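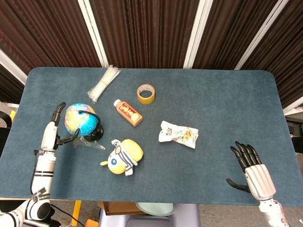
*Fig. 1. Desktop globe on its stand. Landmasses in yellow, green and pink.*

## Week 6 – Projections, scale, and why every flat map is wrong

May 2023. Notes from the board plus what I said out loud, not proofread. Read chapter on datums BEFORE the lab.

### Where we were

- Last week: latitude, longitude, great circles.
- Lat = angle north or south of the equator. Long = angle east or west of the prime meridian.
- One degree of latitude is nearly the same length everywhere. One degree of longitude shrinks to nothing at the poles. Half of you got this backwards on the quiz. Go over it again.
- Parallels are circles of different sizes. Meridians are all the same size (half circles, pole to pole).

### The basic problem

Sphere won't unroll. Try it with an orange peel – it tears or it buckles. A cylinder unrolls fine, so does a cone. A sphere curves in two directions at once and paper doesn't.

So: you pick what to keep and what to wreck. Four things you might want kept:

1. **Area** – equal-area (equivalent) maps
2. **Angle / local shape** – conformal maps
3. **Distance** – equidistant, but only from certain points or along certain lines
4. **Direction** – azimuthal, from a center point

Area and angle can't both be kept over the whole map. Exam will ask this in some form. A map can also keep neither and just look OK, those are called compromise projections.

Globe keeps all four, apart from being smaller. But can't fold it, can't measure on it with a ruler, and you only ever see half at once.

### Three families

**Cylindrical.** Wrap paper around the equator, project, unroll. Meridians come out as straight parallel lines, which they are not. Everything away from the equator is stretched east–west. What the projection does north–south is what separates one cylindrical map from another.

- Mercator: stretches north–south by the same factor, so angles survive. Sizes go crazy near the poles. Pole itself would be infinitely far up the page so the map just stops somewhere.
- Cylindrical equal-area: squashes north–south to make up for it. Areas right, shapes look like wet laundry.
- Plate carrée: lat and long plotted as plain x and y. Neither conformal nor equal-area. Very common in data files becuase it's easy.

**Conic.** Cone sits over the globe, touching along one parallel or cutting through two. Good for middle latitudes, places wider than they are tall. Albers = equal-area. Lambert conformal conic = what it says.

**Azimuthal (planar).** Flat sheet touches at one point. Good for poles, good for "how far from here". Gnomonic: every great circle is a straight line, but you can't show even a full hemisphere. Stereographic: conformal. Orthographic: how it looks from very far off in space.

### Standard lines

Where the paper touches the globe, scale is true. Move away, scale drifts. Two standard parallels spread the error out – scale a bit too small between them, a bit too large outside.

Rule of thumb: put your standard lines through the part of the map people care about.

### Scale

Representative fraction, 1:1,000 means one unit on the map is 1,000 of the same units on the ground. No units in the fraction. Stop writing "1 cm : 1,000 m", that's a verbal scale and it's a different number (it's 1:100,000).

**Large scale = large fraction = small area, lots of detail.** 1:1,000 is larger scale than 1:2,000. Everyone mixes this up, newspapers included.

Worked on the board:

- Sellham street plan, 1:1,000. Measured 7 cm between the bridge and the school gate. 7 × 1,000 = 7,000 cm = 70 m.
- Same 7 cm on the Jilldale parcel map at 1:2,000. 7 × 2,000 = 14,000 cm = 140 m.
- Going the other way: a wall 120 m long on the Jilldale map. 12,000 / 2,000 = 6 cm.

Areas: square the scale. A 1 cm square at 1:2,000 is 20 m by 20 m = 400 square meters. NOT 20. Lost a lot of points on this last term.

Globes have a scale too. Earth diameter over globe diameter, same units. Do it for whatever globe you have at home.

Bar scale beats the fraction if the map is going to be copied. Shrink the page, the bar shrinks with it. The fraction just sits there being wrong.

### Case: the Osasmont survey

Went fast here, so filling in. Old survey of the Osasmont valley, long and narrow, runs north–south. Was drawn on a conic meant for the whole region. Valley sits well outside the two standard parallels, so distances came out too long on paper. Two sheets made at different times with different standard parallels, edges don't meet. Roads jog sideways at the seam.

Fix: reproject both sheets to a transverse Mercator with the central meridian down the valley. Transverse = cylinder on its side, touching along a meridian instead of the equator. Right choice for tall skinny places.

Lesson is check the projection before you tape two maps together. Software will line things up on screen "on the fly" and hide the problem from you until you measure something.

### Tissot

Draw tiny identical circles all over the globe, project them, see what happens.

- Still circles, different sizes → conformal
- Ellipses, all same area → equal-area
- Ellipses, different areas → neither

Sketch this for Mercator and for plate carrée. It's in the problem set.

### Picking one – quick guide

| You are making | Try |
|---|---|
| World map of crop or population density | equal-area |
| Sailing chart | Mercator |
| Wide mid-latitude country | conic |
| Polar ice | azimuthal on the pole |
| Distances from one airport | azimuthal equidistant |
| Wall map for a classroom | a compromise |

Density maps on Mercator = automatic revise and resubmit.

### For next time

- Problems 1 to 6, skip 4 (misprint in the book)
- Bring a ruler in cm and a peice of string for the great circle exercise. String on the globe first, then plot the same route on the Mercator sheet. It should bow toward the pole.
- Abugri handout is on the shelf by the door. Two coastlines on it, same place, different projections. Work out which is which and write down how you knew.
- Field mapping is in July, sign-up sheet goes around next class. Boots, hat, water.

Datums next week. Short version: lat/long numbers mean nothing until you know what shape of Earth they were measured on.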